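**Ticket: Wage claim packets from Tusbridge not showing in the case list**

Status: closed, with one follow-up
Opened by: Tusbridge office, Skurutura Workers' Center
Handled by: records desk, Trurstead
Priority: high (filing deadline)

## Reported problem

The Tusbridge office uploaded 68 back-pay claims for the night crew at the Aquino laundry. The upload page said "received" for all of them. When the legal desk in Trurstead opened the case list the next morning, the Aquino folder was empty. The workers had been told their claims were in. Several have called the Tusbridge front desk to ask for a case number and we have none to give them.

The claims cover unpaid overtime and the deductions for uniforms. The response window is 30 days from the company's letter, and part of that is already gone.

Original message from Tusbridge:

> We scanned everything ourselves over two evenings. Each person watched their own packet go through the scanner. The page gave a green check mark every time. Please don't ask people to come back and sign again unless there is no other way. Some of them were moved to the early shift after the picket and can't get here during office hours.

## Log

**9:10 a.m.** Logged in with the Trurstead account. Aquino folder shows zero cases. Searched by employer name, by town, and by the last name on one packet that Tusbridge read out over the phone. No results.

**9:25 a.m.** Asked Tusbridge to log in and look from their side. They see an empty folder too. So it isn't a permissions problem on our end, or at least not only that.

**9:40 a.m.** Checked the storage page. Space used went up on both evenings Tusbridge was scanning, so the files went somewhere. Told Tusbridge to keep the paper originals locked up and not to start over.

**10:15 a.m.** Found the holding area. It's under Settings, then Intake, then Unmatched. The Tusbridge packets are there. They came in as one long file of nearly 200 pages for the first evening and another file for the second. The system couldn't tell where one person's packet stopped and the next one started, so it never opened any cases.

**10:30 a.m.** Called Tusbridge to tell them nothing is lost. They are going to tell the workers that the papers are safe but the case numbers will come later. Asked them not to promise a time.

**11:05 a.m.** Looked at why the split failed. Each packet is supposed to begin with the printed cover page that has the square code in the top corner. The cover pages are in the file. On most of them the code is gray and washed out. On a few it has a dark band across it. The software needs a clean code to start a new case. When it can't read one it adds the page to whatever came before and says nothing about it.

**11:20 a.m.** Tested our own scanner in Trurstead with a blank packet. Code was read, case opened right away. Printed the same cover page in draft mode, which is how Tusbridge prints to save toner. Code was read on one try and missed on the next.

**1:00 p.m.** Tusbridge confirmed two more things. Their printer is set to draft by default. They also clip a colored plastic cover over the front of each packet so that wage claims, injury claims and firings go in the right tray, and they left the covers on for the scanner because the flatbed is slow and the stacks were getting mixed up.

**1:15 p.m.** Sent Tusbridge the note below. It can be taped up next to the scanner.

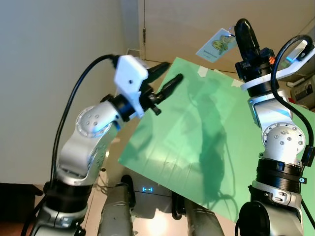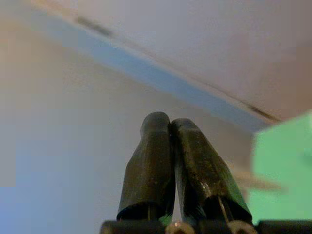 The code on the cover page has to reach the scanner glass with nothing on top of it. Set the printer to normal quality for cover pages only; the rest of the packet can stay in draft. Take off any plastic before scanning, even if you can see the print through it. A see-through colored sheet like the green one in the first picture looks harmless, but it can turn black print gray on a scan and the code may be missed. Paper clips and sticky flags come off as well. Put the colored cover back on after the packet has been scanned and the case number is written on the inside of the folder.

**1:50 p.m.** Tusbridge changed the printer setting and scanned one test packet without the cover. Case opened. They scanned the same packet with the cover on. It went to Unmatched. Printed in draft with no cover, it opened on the first try. So the covers were probably doing most of the harm and the draft printing made it worse.

**2:10 p.m.** Deleted the test cases so they don't get mistaken for real ones.

**2:20 p.m.** Started splitting the first evening's file by hand. There is a tool for this in Unmatched called Break Here. You click the first page of each packet and it makes a separate case. The worker's name, the employer and the claim type have to be typed in, and the pages themselves don't need to be scanned again. The signatures are clear on every one I have opened.

**4:35 p.m.** First evening's file finished. Found one packet where the pay stubs were placed ahead of the cover page, so they were sitting at the end of the previous worker's papers. Moved them. Tusbridge should check the originals for that one against what is on screen.

**4:50 p.m.** Started on the second evening's file.

**6:30 p.m.** Second file finished. The Aquino folder now shows 68 cases, which matches the sign-in sheet Tusbridge kept. Legal desk notified.

**6:40 p.m.** Legal desk asked whether the filing record shows the day the papers were scanned or the day the cases were opened. It shows the day opened. The scan time is kept in the file history, which can be exported. Exported it for both files and attached it to the Aquino folder so there is a record of when each file came in.

**Next morning, 8:45 a.m.** Tusbridge logged in and can see all the cases. They are calling people with their numbers and starting with the ones on the early shift. Two workers had a name spelled differently on the pay stub and on the claim form. The pay stub spelling was used for the case and the other one was added as an alternate, at the legal desk's request.

## Cause

Cover page codes couldn't be read because of the plastic covers, with light printing adding to it. The upload page shows a check mark when a file arrives, whether or not a case is opened.

## Fix

- Cases split by hand from Unmatched
- Tusbridge printer set to normal quality for cover pages
- Covers removed before scanning, put back after
- No worker has to sign again

## Still open

The check mark needs to change. I have asked the software vendor to show a case number on the upload page in place of it, or a warning if no case was made. They replied that the request has been passed along. Until then, any office scanning claims should open the case list before the worker leaves the room and write the number on their copy. If no number shows up, look in Unmatched and call Trurstead the same day.

Tusbridge also asked if the Unmatched page can be made visible to their account so they can do the splitting themselves. Moved to a separate ticket.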